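Mesier changes textile collection rules from December trial

18/02/2025

Households in Mesier will be asked to hand in clothing and household fabric separately under revised collection rules published by the town's waste contractor, Lehner. The change follows a trial that started in December in the Vendness district, where residents sorted used textiles at home before taking them to a drop-off point.

Under the old arrangement, all fabric went into a single container and was sorted at the Lehner depot. The company said the mixed stream contained too much material that could not be resold or recycled, mainly because damp items had spoiled the dry ones packed next to them. Mold spreads quickly in a closed container, and a load that tests above the moisture limit is sent for incineration.

The trial covered 2,000 households. Each was given a printed sorting guide and asked to keep two piles: wearable clothing in one, and worn or torn fabric in the other. Residents could use any container they had at home, provided it was open at the top and let air through. Plastic bags were allowed only for the trip to the drop-off point.

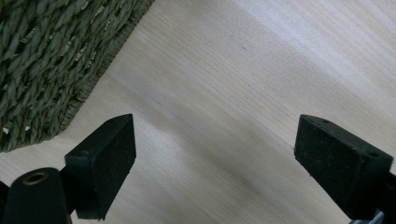

Lehner measured moisture, fiber content and the share of non-textile items in each load. Fiber content was read with a near-infrared scanner supplied by Idico. The scanner identifies cotton, wool, polyester and common blends, but readings on dark fabric are less reliable, and coated or laminated cloth has to be checked by hand. The contractor said dark items will continue to go through a manual line until the equipment is recalibrated.

The revised rules apply to clothing, bed linen, towels, curtains and table linen. Shoes are accepted if they are tied together in pairs. Carpets, pillows, quilts and oily work rags are excluded and should go to the bulky waste site. Buttons and zippers can be left in place. Items should be washed and fully dry, and folded flat where possible - rolled or knotted fabric jams the feed belt at the depot.

The guide also advises residents to keep light and dark fabric apart if they have the space, although this is optional and mixed loads will not be refused.
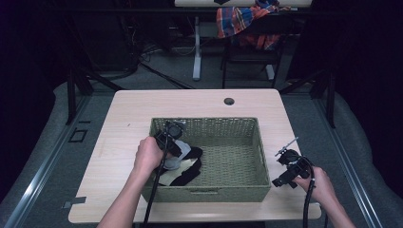
Black and cream-colored cloth in a woven basket.

Collection points in Vendness will stay where they are. Elsewhere in Mesier, the existing single containers will be replaced by units with two compartments, each with its own hatch and label. The work will be carried out district by district and is expected to take six months. Containers that have not yet been replaced can still be used for wearable clothing only.

There is no charge to residents for either stream. Businesses, including laundries and hotels, are not covered by the scheme and must arrange their own collection.

The sorting guide is available at the Lehner depot and at the town's service counter. Residents who took part in the trial do not need a new copy, as the two categories are unchanged.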